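Asotside Amateur Boxing Club: second progress report to the Cirnimero Fund

Period covered: autumn to the end of March

You asked us to keep this one shorter than the last, and to put the bad news nearer the top. The bad news is the ring. We had hoped to be sparring in it by January. It spent January in a warehouse in Morkberg while the supplier and the freight company took turns explaining that the other one had the paperwork. It's now up, level and in use, and the canvas is the right size, which we mention only because the first one wasn't.

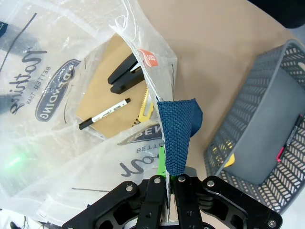

Asotside ABC – Junior and Novice Section

Numbers first. The grant was to bring 100 new juniors through the beginner course by the end of the year. We aren't there yet. The Monday session is full and has a waiting list, and the Saturday session is full whenever there's no football. Girls' sign-ups are well ahead of what we guessed in the application, so we've moved their class out of the 4 p.m. slot, which suited only the people who had picked it.

Elibariki Lukumay joined as junior coach in the fall and has taken over footwork, skipping and most of the discipline. He has banned the phrase "I was just about to." Attendance has gone up anyway. He finished his second coaching badge in February and will start working the corner at home shows once the paperwork clears.

Our first home show under the grant was held at the Rahman Hall. We sold 550 tickets and could have sold more if the balcony had been open. There were 3 late withdrawals, two for weight and one for a school trip to a castle, and we lost a bout we had put on the poster in fairly large type. Our own boxers won more than they lost. The raffle ran longer than the semifinal and drew more complaints from the judges' table.
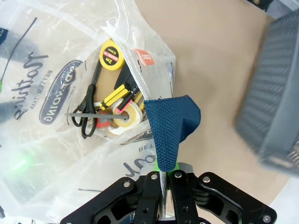
Blue strap, close up.

Money. Spending is under budget on travel and over on hall rental, and the two nearly cancel out. The main overspend is the doctor's fee, which went up to $715 per show after we had sent you our figures. We don't plan to economize on the doctor. We'd like your permission to move the leftover travel money across to cover it – the form for this is attached, signed in both places this time.

Headguards and gloves for the novice class have been bought, marked and handed out. Two pairs of gloves have already gone home with someone and come back cleaner than they left, so no action was taken. 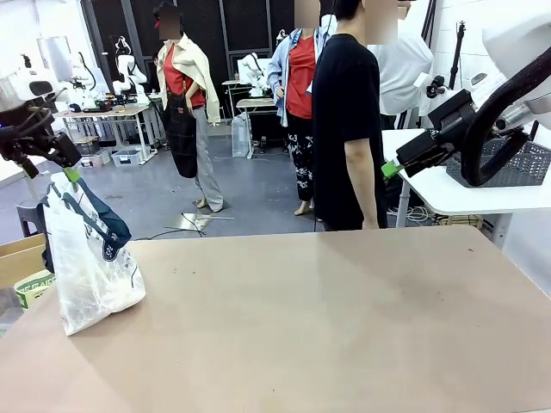 Between now and the next report we plan one more home show, an away trip to Morkberg for the novices, and a second beginner course for the kids on the waiting list. The away trip depends on a minibus that passed its inspection with what the garage called "comments." If it fails we'll rent one, and the cost is in the revised budget under Other.

We still owe you the parent survey. Replies so far are friendly but mostly about parking.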